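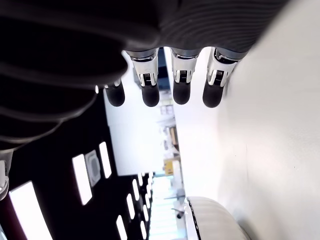

Etenesh Assefa
Senior Lecturer in Robotic Manipulation, Sollstead Institute

Print this page | E-mail this page

Chapter 7
Learning from the Camera at the Wrist

7.1 Introduction

The earlier chapters of this book treated the camera as a fixed instrument. It was bolted to a stand or to the edge of a worktable, its position was measured once, and every later calculation depended on that measurement. The present chapter takes up the case in which the camera travels with the hand. The mathematics changes very little. What changes is the content of the pictures, and with it the amount of care needed to prepare them for learning.

A camera placed at the wrist or gripper sees two kinds of things at once. It sees the robot's own fingers, which stay in much the same part of the picture whatever the arm is doing, and it sees the surroundings, which may turn through any angle. In the view that opens this chapter, the room lies on its side. The black ceiling and its bright panels run along the lower left, and the fingers extend over a white wall and the mouth of a corridor. A reader accustomed to photographs will tilt the head and correct the view without effort. A control policy trained on upright pictures has no such habit, and its output on a view of this kind cannot be taken for granted.

The chapter is concerned with a method for dealing with this problem, known in the literature of our own group as the Worku procedure, and with the results obtained when it was applied to a set of recorded demonstrations. Students should be familiar with the material on coordinate frames in Chapter 2 and with the account of imitation learning in Chapter 5. Those who have not yet worked through the exercises on rotation matrices are advised to do so before reading Section 7.4.

7.2 Terms Used in This Chapter

An episode is one complete recording of a robot being guided through a task by an operator, from the moment recording starts to the moment it stops. A step is one entry in an episode, made up of the pictures taken at that time, the joint readings and the command sent to the arm.

The hand region is the part of a wrist picture covered by the robot's own palm and fingers. The outer region is everything else. The boundary between them is seldom a straight line, and it moves whenever the fingers bend.

A free step is one in which the fingers hold nothing. A contact step is one in which at least one fingertip is pressed against an object or surface. The distinction is made from the joint torque readings. It should not be made from the pictures alone, as a light touch may leave no visible trace.

Roll is the angle by which the camera has turned about its own line of sight, measured from the position in which the vertical direction of the room is also vertical in the picture. A roll of zero gives an upright view. In this chapter roll is always computed from the arm's joint readings and is never estimated by eye.

7.3 Why Free Steps Matter

It is common practice to remove free steps from the beginning and end of an episode before training. The argument for doing so is simple. The fingers are relaxed, no object is held, and the commands are small. Such steps add to the cost of training and seem to offer little in return.

The practice deserves a second look. Free steps show the hand region with great clarity. With the fingers hanging side by side, the gaps between them show bright background, and the dark, rounded fingertips stand out from a pale wall. The joint housings reflect the lights of the room. These are good conditions for learning where the hand ends and the room begins, and a policy that has not learned this boundary will sometimes treat its own fingertip as an object to be approached.

Free steps also contain much of the variation in roll. During contact the wrist is usually held within a narrow range of angles, as the task requires. Before and after contact the operator may turn the wrist freely, and the camera then looks at walls, ceilings and distant parts of the building that never appear while work is being done on the table. If all such steps are discarded, the policy is trained on a small part of what the camera can see.

There is a price. Free steps include strong glare from ceiling panels and windows, deep shadow along the palm, and background clutter too blurred to identify. Section 7.6 discusses how exposure affects training. For the moment it is enough to note that these conditions belong to the normal working life of a wrist camera and will be met again when the policy is run.

7.4 The Worku Procedure

The procedure has two stages, which are carried out in the order given.

In the first stage, each wrist picture is divided into its hand region and its outer region. The division is computed from a geometric model of the hand together with the finger joint readings for that step. Color is not used. Dark material on the palm may lie next to a dark ceiling, and silver parts may lie next to a white wall, so that a division by color fails in the places where it is most needed. Where the model and the picture disagree, the step is marked for inspection by a person.

In the second stage, the outer region alone is turned by the negative of the roll angle, so that the room stands upright. The hand region is left as it was recorded. The two regions are then supplied to the network as separate inputs, each with its own encoder, and the roll angle is supplied as a third input of a single number.

Readers may ask why the whole picture is not simply turned upright. This was the first method tried at Sollstead, and it is still used elsewhere. Its weakness is that the fingers, which had been steady in the picture, are then made to swing about with every movement of the wrist. The network must learn again, at every angle, what its own fingers look like. Keeping the hand region fixed preserves the one part of the view that was already regular.

The procedure relies on an accurate camera mount. A mount that has slipped by even a small angle will place the computed boundary in the wrong position. The mount should be checked against a printed target at the start of each recording session, and the check should be saved with the episodes.

7.5 Material and Results

The material consists of 1,062 episodes recorded in the Raltcombe laboratory by two operators. The tasks were drawn from the Zistudcombe list, which is reproduced in Appendix C. In 492 of these episodes the roll exceeded a quarter turn at one step or more. These are referred to below as the high-roll episodes, and the remainder as the low-roll episodes.

Three policies were trained. Policy A received the wrist pictures as recorded, with free steps removed. Policy B received the wrist pictures as recorded, with free steps kept. Policy C received the output of the Worku procedure, also with free steps kept. All three used the same network size and the same training schedule.

On tasks that begin with the hand upright, the three policies could not be told apart with any confidence. The differences appeared when the starting roll was large. Policy A often moved away from the table or remained still. Policy B usually turned toward the table but was slow to do so, and it made repeated small corrections during the approach. Policy C turned directly in most trials, and its approach resembled that of the operators more closely than either of the others.

Two cautions apply. The comparison between A and B concerns the free steps, and the comparison between B and C concerns the division and turning of the picture; the two effects should not be added together as though they were independent. Further, all recordings were made in one building. A room with a pale ceiling, or with no long view such as an open corridor, might give a different result, and this has not been tested. The full tables, with the number of trials for each task, are given in Section 7.8.

7.6 Exposure and Glare

The automatic exposure of a small camera is governed by the brightest areas in view. When the wrist turns toward ceiling panels or a window, the exposure is shortened and detail in the darker parts of the hand is lost. The far end of a long room may at the same time be washed out completely. Both faults can occur in one picture.

Fixing the exposure for the whole episode removes the changes in brightness from step to step but makes the extremes worse. The recordings described in Section 7.5 were made with automatic exposure, and the exposure value was stored at each step. The effect of supplying that value to the network is the subject of the next section, which begins with a derivation of the camera response curve.

Print this page | E-mail this page

This site uses cookies to remember your reading position and to measure use of the online edition. By continuing to read, you agree to their use. Cookie settings

Related chapters
Chapter 2: Coordinate Frames and Rotation
Chapter 5: Imitation Learning from Guided Motion
Chapter 6: Fixed Cameras and Table Calibration
Chapter 8: Touch Sensing at the Fingertip
Appendix C: The Zistudcombe Task List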